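Stakia Kitchen Sim: Open Day Set
README for the demo data shown at the Oakley open day

Two arms, one marble countertop and a frying pan, all simulated. Thanks to everyone who came by on Thursday!

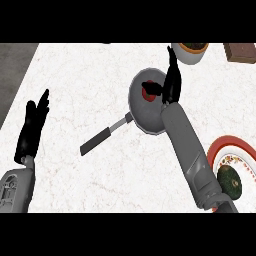 Can I use the set without having been at the open day?
Everything needed is in the download, and the license is the same for visitors and everyone else. Cite it as the Stakia open day set.

What's in it
1373 simulated episodes of two-arm kitchen work. Of these, 500 were driven by guests at the demo station, which is far more than we dared hope for (the line went out the door before lunch). The remainder were recorded by Despina Bratu and Alfie Inskip in the week leading up to it. Another 100 episodes are held back for testing and are not part of the download.

How the demo ran
Guests sat down with the Perirska controllers, got a two-minute introduction from Yeison Huamán and then had a go at moving food and cookware. First tries are kept, fumbles and all – we love these, and they are great material for anyone studying how beginners steer two arms at once.

Folders
guests/ – open day episodes, no names stored
team/ – episodes by Despina and Alfie
notes/ – Kirsty Yeoman's comments on each session

Known problems
Finger contact with small food items can look odd, with fingers sinking slightly into the surface. Some guest episodes end early when the session timer ran out. Timestamps in team/ start at zero, those in guests/ don't.

Next visit
We are taking the station to Zukcombe in January. Howard Clegg is handling sign-ups, and school groups are very welcome.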